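Saturday, February, late afternoon

Finally got to the dish rack question, which has been sitting on my list since we moved the tea things over to the Skamer bench. I wanted to know how the long-handled stuff ought to live in the rack - heads up, heads down, or lying across - before we order more racks for the Hestiseo kitchen corner.

Started with lying across. Looks tidy, but the handles slide toward one side and then you can't get a plate in without shuffling everything. Gave up on that after 2 tries. Heads down in a corner is what I do at home (so I'm biased!) and it went better, though anything with a deep bowl tends to lean on its neighbor.

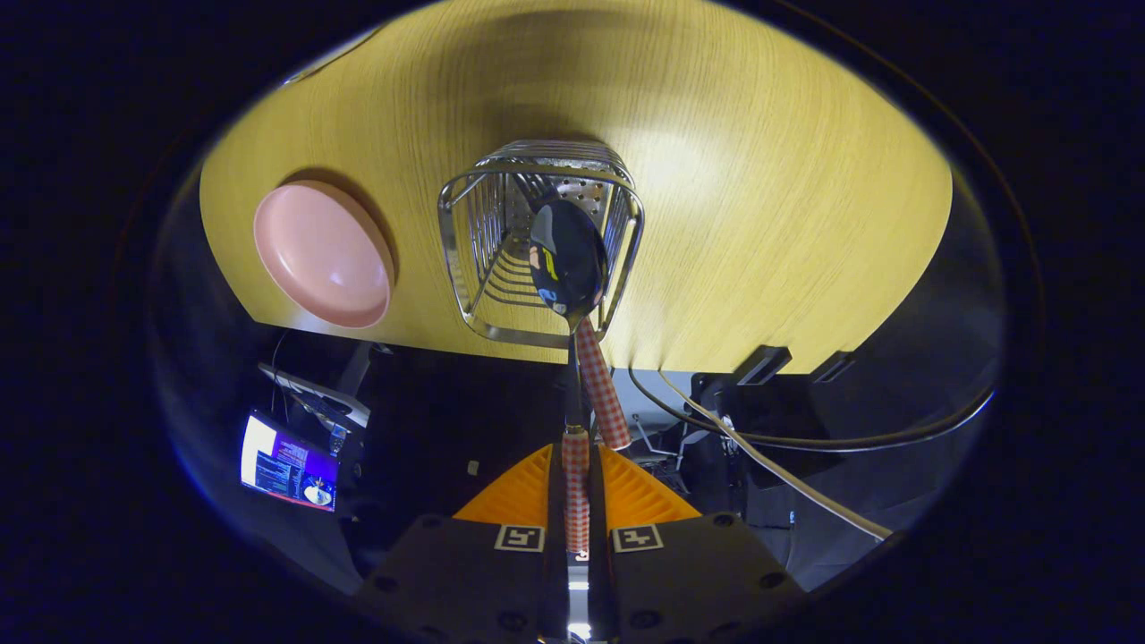
What I keep coming back to is the spacing of the wires. Thin handles drop between them if you let go too early, and the fat ones won't go between them at all, so you end up leaning them on the top rail and hoping. I'd like to try the Dzene insert, the one with the little cups, and see if that fixes it. It weighs 785 grams by our scale, heavier than I'd have guessed - good, it might stay put.

Plates: keep them off to the side until the utensils are in. I had it the other way round last time and kept knocking them.

Still to do: measure the inside of the rack properly, ask Eltuditz whether the insert comes in a shorter size, and find a mat about 50 cm long to go under the whole lot. The tabletop is too nice to drip on. Oh, and the drawer labels are still wrong.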